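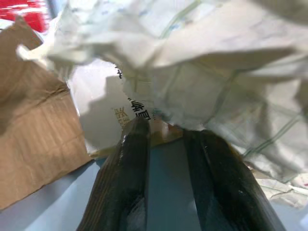
Dullach Read-Along: Questions and Answers

What are we reading?
The Salt Caravan, Mavis Strickland's translation of a desert epic in 16 cantos. It has horses, curses, a queen who argues with the wind, and one of the best river crossings I've ever read!

Do I need to know any history first?
No. Start at canto one and let the names wash over you (there's a family tree in the back if you get lost).

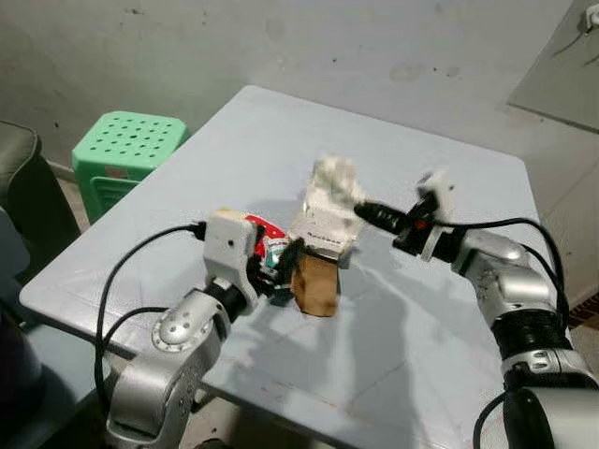
How fast do we go?
Two cantos a week, beginning in August. Chat opens at 7 p.m. and usually runs long, especially when someone brings up the blind archer.

Which edition should I get?
The Fakon paperback, if you can find it. The older Iglesias printing is fine too, but it leaves out 200 lines of the siege, and oh, they're good lines.
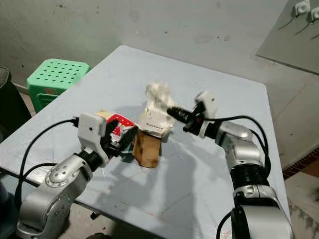

Crumpled package held above the table

Can I skip the lists of ancestors?
Sure, though try reading one out loud first. Roscoe Sorensen did canto four for us last year and we made him do it again. 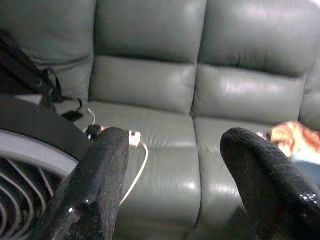
Are spoilers allowed?
Only up to the current canto. If you've raced ahead, please use the Finished thread, where Trinity Ferreira will happily talk about the ending with you all night.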